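Jan 22, 2018

Packaging trials, soft bait pouches, Darnitel job.

Picked up where I left off in November. The sample rolls from Eklund came in at last, two of the three gauges we asked for. The heavy one is still on back order, so everything below is for the thin and the middle film only. Javiera Garrido has the roll labels taped in the back of her binder if anyone needs the lot codes.

Job as it stands: Darnitel wants a clear pouch with a hang hole and a zipper for their scented worms and grubs, 8 to a pouch. The old pouch let the scent oil creep into the seal and the stores sent back product with greasy header cards. They counted 868 returned pouches out of the fall shipment. Most of those I looked at had failed at the bottom seal near the left corner. A few had gone at the zipper end, where the film is doubled and the bar doesn't press evenly.

Oil soak first. Filled pouches from each gauge with the worms and a measured squirt of the anise oil, sealed on the bench sealer, laid them flat under a board. Thin film showed a cloudy line along the inside of the seal by the second check. Middle film still clear at the same check. I wiped the sealing area on half the pouches before closing, left the other half as filled. Wiped ones are better in both gauges. I would like to say how much better but the sample is too small and I mixed up two of the middle-gauge pouches when I moved the board. Those two are thrown out of the tally.
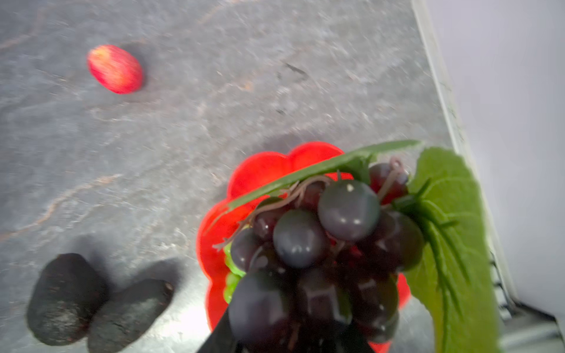 Does the oil weaken the film itself, or only the seal?

Only the seal, as far as these trials show. I cut strips from the middle of the soaked pouches, well away from the edges, and they pulled the same as dry strips off the roll. Strips cut across the seal let go early on anything that was oily when it was closed. Skiseo said the same thing about their own film when I called them, though they were talking about garlic oil.

Seal settings. Bench sealer was reading hotter on the dial than at the bar, so the dial numbers in the November pages can't be compared with today's. I have put a pencil line through them. Today I went by the thermocouple. Dwell matters more than heat on the middle film. A short dwell at the top of the range gave a seal that looked good and peeled open like a sticker. Longer dwell and a lower bar gave a seal where the film tore first, which is what we want. Thin film puckers if you hold it that long. Javiera thinks a new cover strip on the bar would help with the puckering. Ours has a shiny groove worn in it. One is on order.

Hang hole. Round hole tears upward when the pouch is loaded with the bigger grubs. The wide slot holds. Left a row of slotted pouches on the peg strip over lunch with a weight clipped to each, no tearing on the middle film, a bit of stretch on the thin. Darnitel's pegs are the long ones, so the front pouch gets knocked a lot. I want a patch behind the slot if the cost allows. Bendommont quoted the patch as an add-on but only at their larger run size, and I don't have the number in front of me.

Header card. The card they use now is uncoated on the back and it drinks up anything it touches. Two coated samples came with the film. The glossy one wiped clean. The matte one kept a faint ring. Glossy curls a little when it sits near the heater. Their logo green looks too yellow on the glossy card but that is for them to sort out with the printer.

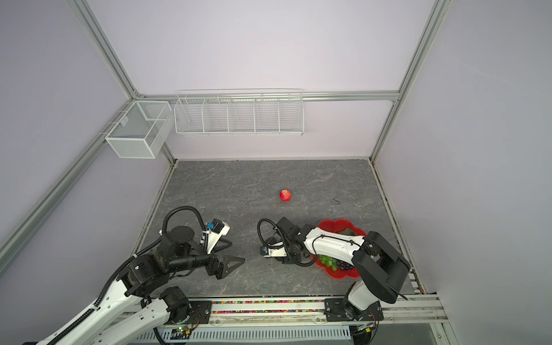

Count and fill

Eight worms lie flat if they go in tails down and all facing one way. Tossed in loose they tangle and the zipper catches a tail about every other pouch. A caught tail means the zipper isn't closed, and then the oil goes straight to the card. Tried a folded card chute cut from an old carton. It works for the straight worms. The curly ones hang up on it. A wider mouth and a smoother fold might do it, or we tell Darnitel the curly ones need a bigger pouch. I lean toward the bigger pouch.

Case pack is 33 pouches to an inner box if they stand on edge. The box they use has room left at one end and the pouches slump over in it, which bends the headers. Either a shorter box or a divider. The first order is 2,598 pouches, so the last box will be short of full either way.

Smell. The closed pouches still smell of anise through the thin film after a night on the shelf. Hardly any through the middle film. That alone probably settles it for the stores, who complained about the smell next to the reels.
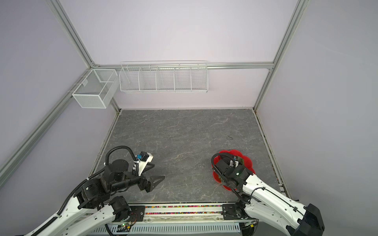 To do: repeat the soak with middle film only, and number the pouches with a marker this time. Fit the new bar cover when it comes and run the thin film again before we rule it out. Ask Eklund for a firm date on the heavy roll. Get the patch price from Bendommont in writing. Javiera is cutting a second chute for the curly worms. Send Darnitel six sealed samples with the slot and the glossy card, three wiped and three not, and mark which is which on the outside of the envelope.

Sealer is off at the wall. Oil bottle is in the tray under the sink, cap is cracked, keep it upright.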